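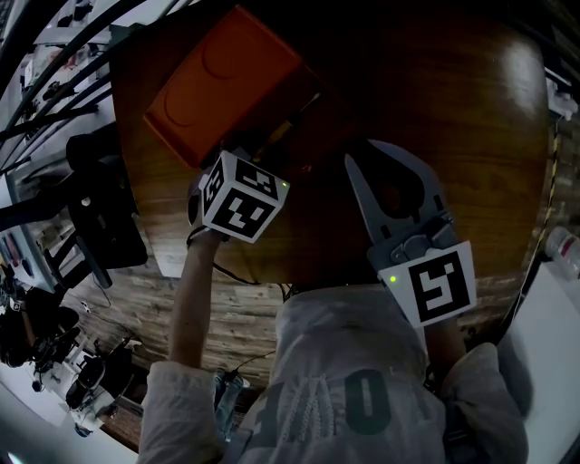 Ghazal Yazdani wrote:
I would leave the floors alone, Amerley, at least until you have lived with the new paint for a winter. We had the same old amber varnish all through our first house, and I spent a whole year cross about how orange it was. Then we swapped the yellowy cream on the walls for a soft gray-green and I stopped noticing. Sanding is noisy and dusty and you only get to do it so many times before the boards are too thin. Paint is cheap. If you hate the color you buy another can and your Saturday is gone, but your floor is still there.

Amerley Bonsu wrote:
Thank you, Ghazal, and thank you all for being so patient with my long posts! I know I asked about this back in October and then went quiet. We had my mother staying, and you can't very well strip a floor around a woman who likes to be up and down the hallway before six in the morning with her tea. She is home in Ellville now and I'm back to staring at the boards.

To answer the earlier questions: it's the upstairs landing and the two bedrooms I'm worried about, roughly 200 square feet once you leave out the closets. The boards are sound. A couple of them creak near the bathroom door but I have grown fond of that, it's how I used to know the kids were up. The finish has worn through in a path down the middle and gone dull, and everywhere else it has that shiny amber look.

Nii Addo wrote:
Going to disagree with Ghazal a little here. If it has worn through to bare wood in a path, paint on the walls won't help you. Bare wood takes in every drop of water and every bit of dirt, and it goes gray, and gray is a lot harder to get out than a bit of dullness. I would do it this spring when you can have the windows open.

Rent a proper drum sander for the rooms if you have a steady hand, or the square buff type if you don't. It's slower but it forgives you. Finish at 100 grit. People go finer and finer because it feels nice under the hand, and then the stain won't take. Vacuum twice, wipe with a barely damp cloth, wait overnight.

Ghazal Yazdani wrote:
Nii, with respect, she said dull with a worn path, and she hasn't told us yet if it's down to bare wood. A drop of water will tell you, Amerley. Put one on the worn part and go put the kettle on. If it's still sitting up in a bead when you come back, there is finish left and a light scuff and a fresh coat will see you through for years. If it has soaked in and left a dark spot, then fine, I will let Nii have this one.

Fuseini Akpalu wrote:
Has anybody here used the Bidach oil? My brother-in-law swears by it. He says you can patch a worn spot without doing the whole room, which sounds too good, but I have seen his kitchen and I couldn't find the patch.

Nii Addo wrote:
You can patch oil, yes, but not on top of old varnish. It has nowhere to go. It just sits there being sticky and your socks will hate you. You would have to sand everything back first, so you're doing my version anyway, Fuseini :) 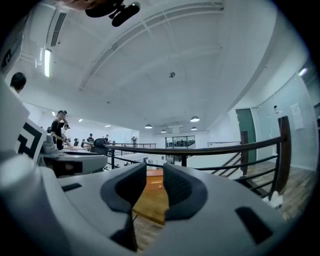 Amerley Bonsu wrote:
I did the water drop test this morning, so now I can report back. On the worn part of the landing it soaked in within a minute, with a dark ring, and by the bedroom wall it sat there beaded and proud until I wiped it up. So I suppose you're both right, which is a very diplomatic floor. What I keep going back and forth on is the color. I like warm wood, I truly do, and when I look down past the railing at that orange-brown floor on the lower level I don't mind it one bit. It's only upstairs that I want something calmer. Would it look strange to have one tone below and another above, when you can see the one from the other? My sister says it would look like we ran out of money halfway. She isn't wrong about the money.

Efua Atinga wrote:
Not strange at all! Ours changes at the top of the stairs and I don't think a single guest has ever said a word about it, and believe me my family would. The thing that helps is having a definite line where one stops and the other starts, so it looks like you meant it. We used the top stair nosing as the line and it came out very neat.

For a calmer tone I would skip stain altogether and try a water-based clear coat on the sanded wood. The older oil-based stuff is what goes amber as the years go by. We used Iluvus matte, 4 thin coats, and it has kept its color well so far. I got mine at Eshun and they let me bring home a little pot to try in the closet first – do ask, they're lovely about it.

Nii Addo wrote:
Seconding the closet test. Sand a small patch right to the back, put the clear on half of it, and look at it in the morning and again with the lamps on.

Ghazal Yazdani wrote:
I said I would let Nii have it and I keep my promises. But I still say paint first and floors after, so you don't drip on them. And do the bedrooms one at a time or you will be sleeping in the bathtub.

Amerley Bonsu wrote:
Closet test it is, then. I'm off to move an alarming number of shoes.

We use cookies to remember your login and your settings. By continuing to read the forum you agree to this. Accept | More information

Contact us | Forum rules | Copyright 2020, all posts belong to their authors | Back to top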